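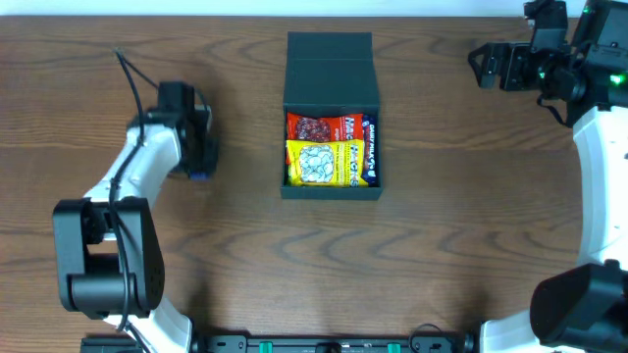 Planning for a two-arm packing cell
Speaker notes - Karthikeyan Namboodiri, Korkby

Slide 1. Title

Say who I am and what Korkby does. We pack mixed gift and snack boxes for other people's brands. Short runs, lots of changes. Thank Archana Semwal for the invitation.

Say at the start that I will talk about money and planning. Questions on control software to Tharun, who is in the second row.

Slide 2. What we wanted to buy

Two small arms facing one box. One picks, the other holds or picks from its own side. Bars and bags go into a lidded box, in an order the customer sets.

The first request to the board was a single line: "two arms and grippers". It was sent back. Wondimu Abera asked what the line would cost in its third year and I had no answer.

Slide 3. The budget headings we use now

Read these out slowly, people will want to write them down.

Arms and grippers
Table, rail and fixings
Cabling and cable supports
Spare fingers and one spare wrist motor
Guarding and the safety assessment
Sample product for testing
Staff time, ours and the supplier's
Disposal or resale at the end

Sample product is the one people leave out. We used 256 packets in the first round of trials. Crushed packets can't go back into stock, so charge them to the project from day one.

Slide 4. Quotes

We asked three firms. Enmont and Tusham quoted on the full list. The third quoted on arms only and we did not take it further.

Enmont was cheaper to buy. Tusham included two service visits a year and a loan arm if ours was away for more than five working days. We put a price on a lost shift and added it to both. After that Tusham came out ahead.

Pause here. Ask who in the room has a figure for a lost shift. If few hands go up, spend another minute on it.

Slide 5. Small parts

Cables wear where they bend. Order a second set with the machine, as the lead time later on was nine weeks for us.

The finger pads cost 551 for a full year's supply at our rate of use. The budget had nothing against them. Ewan Leckie found the money from the tooling account, but he had to ask twice.

Slide 6. Packaging

Shiny bags slip and soft bags change shape when they are picked up. Chocolate bars are easier, though a thin bar standing against the wall of a box needs a narrow finger to reach it.

Send the supplier your real packs before you sign, including the awkward ones. Ours went to Tusham in September and two changes to the gripper came back before we paid the deposit.

Slide 7. Timing

Order to delivery: 14 weeks
Delivery to first trial box: three weeks
First trial to regular use: 11 weeks

The last one was down as four weeks in my plan. Most of the extra went on setting up each new box layout. We did 539 trial boxes before Wondimu signed it off.

Slide 8. What I would change

Buy one cell and run it through a full season before asking for the second. We asked for both together and the second sat in its crates until spring.

Put training in the capital request. Ours came out of the department budget and was cut in half.

Get the resale terms in writing. Amin, who handle our used equipment, will only give a price if the service log is complete.

Slide 9. Questions

Leave ten minutes. Likely ones: payback period (still under review, don't give a number), leasing (we looked, the minimum term was too long), noise (fine).

The blank budget sheet is on the table by the door.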